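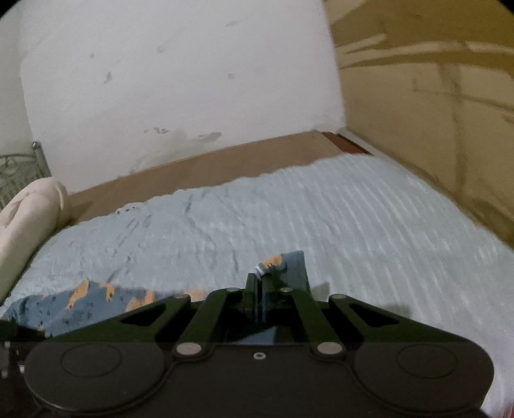
Light blue ribbed bedspread on the bed, Stumeck guest room

Bedding FAQ

Are the bedspreads washed between guests?
Yes. Sheets and pillowcases are too.

Can I get a second blanket?
Ask at the desk. We keep 2 per room – 3 in October.

Can I move the bed?
Please leave it in the corner.

Can I bring my own sheets?
Yes. Fold ours and leave them on the chair.

What if I stain the bedspread?
Tell us the same day and don't use bleach. There is no charge if it washes out.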